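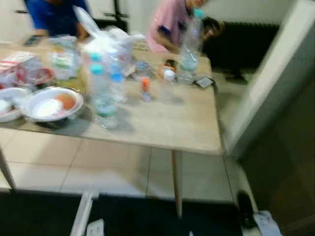
Speaker notes — Cristóbal Escobar
"Why we stopped writing the newsletter for ourselves"
8th July, small room, straight after lunch

Okay, hi everyone, come down the front if you like, there's plenty of chairs. I'll get going while the last few of you finish eating.

So I look after the members' newsletter at Casent, and have done for 7 years. When I took it over it went out to 3,004 people and was, I'm sorry to say, mostly about us. Who'd moved offices. Who'd won a thing. I wrote a lot of it and I was pretty proud of it too!

(Pause. Ask who here sends a newsletter. Then ask who reads their own once it's gone out.)

What changed my mind was the reply button. For years our replies went to an address that no person ever opened, and one September we switched it to my own inbox. I got 362 emails the first month — some of them lovely, a few quite cross, and nearly all of them asking for something we'd never once written about. How do I change my details? Is the Ellodetti branch open over the holidays? Can my mum come too?

(Read out the parking one. Take it slowly, it's long.)

So we started answering them in the newsletter itself, one question at the top, in the member's own words. We asked first, and left names off if they wanted. The president's column went to the bottom, and yes, that was a conversation. I'll tell you that story at the break if you buy me a coffee.

Next bit is the practical stuff. Keep it under 1,000 words, the whole issue. Read it out loud before you send it (my dog has heard every edition). Put the dates in the subject line if there are dates. And please, please pick a colour for your links that people over sixty can read on a phone.

(Skip the Citus section if we're running late, go straight to the Radonjić before-and-after.)

Have a look at these two issues side by side. Same news, same week, same organization. Have a read for a minute, then tell me which one you'd open, and we'll go from there into questions.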